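The Workroom at Follstead: Gallery

We moved the workroom in June, which meant carrying everything we own down one corridor and up another, past a great many people who suddenly had somewhere to be. Unit 20 has better light than the old place and worse parking. A few of you asked to see how it all landed, so we've put together a page. The photos went up in whatever order they came off the cards, and the captions were written over lunch by people who hadn't agreed on a tone.

A note on the floor before we start, as it gets more mail than the rest of us combined. It is boards, painted white, and it was white when we got the keys. Walid Saab wanted to go grey. Walid was outvoted, and has since been seen on his hands and knees with a sponge more than anyone who voted against him. The paint is a Skivix floor enamel in a colour the tin calls Chamoun, and we have the better part of two tins left if any of our neighbours are feeling brave.

The other subject of correspondence is cables. The old room had a system, devised by Fares Azar, in which every cable was given a number and written up in a green exercise book. The numbers went as high as 402. The exercise book went missing somewhere between the old door and the new one, so we now own a large quantity of cables with very confident labels on them. Number 3811 has also turned up. Fares has no comment on number 3811.

What we do now is run things along whatever they belong to and coil up the remainder. It's a humbler arrangement, and it took almost 20 bags of ties. Afaf Moussa bought them in one go from the hardware place on Evell Street, where she is now greeted by name and asked what on earth she's building.

Mats were a late addition. Three of us dropped the same screwdriver on the same board in one afternoon and left the same dent, give or take, and by the end of the day there was an order in. They're grey, so Walid got his colour in the end, a rectangle at a time.

If you're planning a visit, the door sticks. Push low and with your shoulder. There's a kettle on the side bench and the good mugs are in the cupboard above it, behind the ones we'd like you to use. 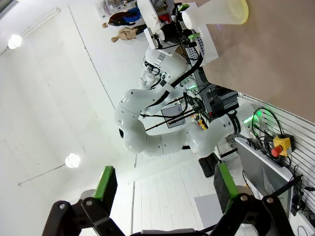
Maeve Doherty
Workroom Coordinator, Follstead

The busy end of the room. Black cables down the white arm, a coil of them by its base catching the green light, and behind it the metal tower with most of the wiring we were hoping you wouldn't ask about. White boards underneath, seams on the diagonal, and one of the grey mats doing its bit.

Nilton Ñahui has offered to tidy the tower. He made the same offer at the old place, and we remember it fondly.

More photos when the new shelves are up. The brackets are here, the new shelves themselves are still at the depot, and the depot has stopped picking up the phone.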